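Wultomora Two-Arm Folding Station

Equipment / Textile handling / Bench systems

The Wultomora station is a two-arm bench system for handling single garments on a flat table. It is sold by Windbridge for back-of-shop, laundry and test use. Each arm carries a two-finger gripper and its own wrist camera; a head camera covers the full work surface.

Supported work
T-shirts and plain knit tops, adult sizes. One garment at a time, placed anywhere within reach of both arms. It may arrive crumpled. The station finds an edge, pulls the fabric out, folds to a square bundle and releases.

Not supported
Buttoned shirts, hoods, socks, fitted sheets. Sleeves turned inside out are folded as found.

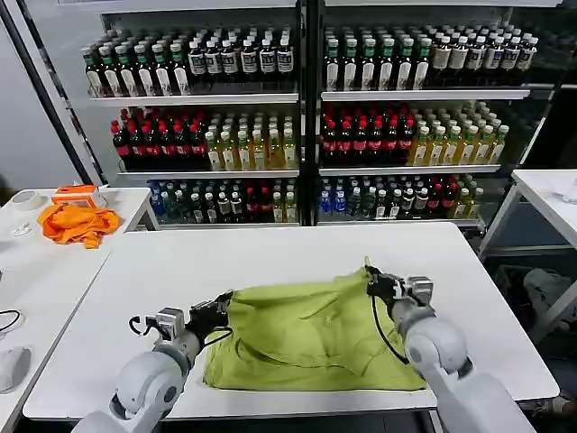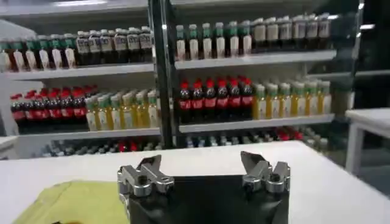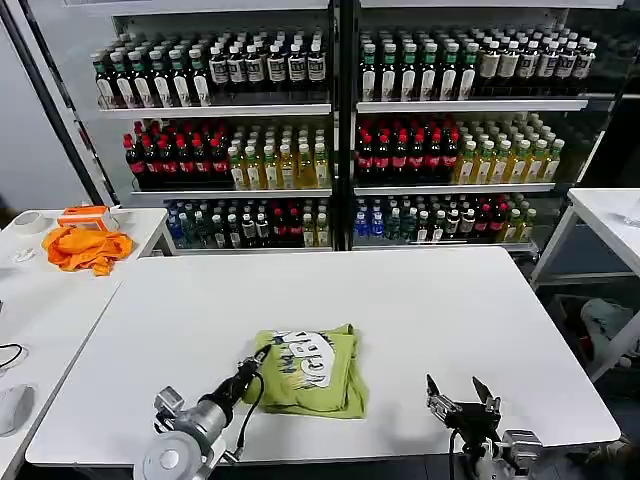

T-shirt work on a white table, head and wrist views.

Can it take over folding in a shop today?
For a steady run of T-shirts with a person nearby, it can cover part of the load. A trained worker is still faster, and mixed baskets need sorting by hand first.

Performance
Figures are from the Hovisham bench trial, run by Larasati Rahman. The trial logged 3,462 fold attempts on 370 garments. Mean time per fold was roughly 2 minutes from first contact to release. Thin fabric was the main source of failed grasps — the fingers close on two layers and the fold starts crooked. The station retries up to three times, then stops and signals for help.

Site requirements
Matte, light-colored tabletop, level, fixed to the floor or weighted. Even overhead light. Keep loose items out of the reach of the arms. Background clutter behind the table does not need to be covered, but people should stay outside the marked zone while the arms are powered.

Options
Maldonado finger set, for heavier knits
Second table bracket
Spare cable kit, wrist to base

Lead time is quoted with the order. Fold patterns are loaded at setup and can be changed on site.

Page revised Jun 3, 2025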